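How do I draw brick courses on a corner so the lines meet?

Posted in Drawing & Sketching – 1534 views

Xinyi Bai
I've been sketching old buildings in Prelton since October and I love it, but brick corners keep beating me. Flat walls are fine. The moment I turn the building so you see two sides, the courses on the left don't line up with the ones on the right, and the whole thing looks like two drawings taped together. I'm working in pencil on 9 inch paper, two-point perspective, no software. Do I need to draw every line? And what do you do when a vanishing point lands somewhere on the kitchen floor?

Lihua Ding
Oh, I love this one, because once it clicks you'll want to draw every corner in town! Start with the corner itself, the vertical edge nearest you. Mark your courses there and only there, evenly, with a ruler. Every mark sends one line to the left vanishing point and one to the right. They share a starting dot, so they have to meet.

For the faraway vanishing point, skip it. Mark the same number of divisions on the near edge and on the far edge of the wall, evenly on each, and join them up in order. The far ones will be squeezed closer together and that does the perspective for you – I did the whole front of the old Conneely warehouse this way on my lap.

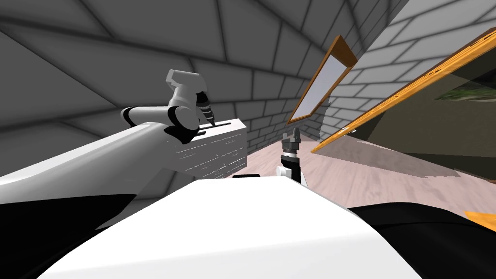 Before you tackle a building, do a page of single blocks. Just a box, turned a bit, with the top face toward you so you have three planes to think about. The white block there is a lovely one to copy, with those thin horizontal grooves on its faces and the dark slot along the top to practice a line that isn't on an edge. Draw the plain box first, very lightly, then put the lines on. If the box is off, no amount of brickwork will save it (ask me about my first sketchbook).

And no, please don't draw every line! Put them in crisply near the corner, let them break up as the wall goes away, and leave some patches bare. Shade one side a touch darker and the corner will pop right out.

wetgraphite_3079
use a harder pencil. 2H for the courses, HB for the corner. also check your horizon, lines above it slope down going away and lines below it slope up. most people get this wrong

Xinyi Bai
The horizon thing was it, half my lines were tilting the wrong way! Redid the Fikari bakery tonight with the marks on the corner first and it looks like a building. Off to fill a page with boxes – thank you both!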